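Blue pads or black pads for dishes on a hand-held gripper?
Posted in Grippers and End Tools

Jimholm
Hello all, and sorry in advance for the length! I've been trying out hand-held grippers for kitchen tasks, mostly picking up bowls and plates one at a time and setting them down again. I have two sets of fingertip pads to choose between, the soft blue ones and a stiffer black set from Lonberg. With the blue ones I got 66 clean lifts in one afternoon before I stopped for supper, and I was pretty pleased with that. The black ones let go of a bowl 9 times over the same stretch, always when I came at the rim from the side.

My counter setup has the blue pads on at the moment, with three bowls nested on top of three plates and a cloth underneath. My worry is the plates. Their rims sit so close together that I can't tell whether I should be changing pads, changing the angle, or just spacing things out. What would you all try first?
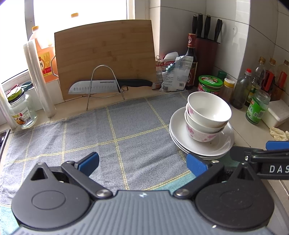
Oosthuizen
Angle first, I'd say, before you spend a penny. I went through more than four sets of pads last November convinced it was the rubber, and the whole time I was coming in too flat. Tip the gripper so one pad slides under the rim and the other comes down on top, then close slowly. Glossy plates are fussy about this (bowls forgive you a lot more). And do write down which pads you had on for each run, or you'll be as muddled as I was by Monday!

Skasenine
black pads are fine if you clean them. mine got much better after dish soap and a good dry. never tried them on plates though

Jimholm
Thank you both, that's very kind. I'll wash the black set tonight and give each one 6 tries on the top plate at the steeper angle, and I'll post the numbers under this thread.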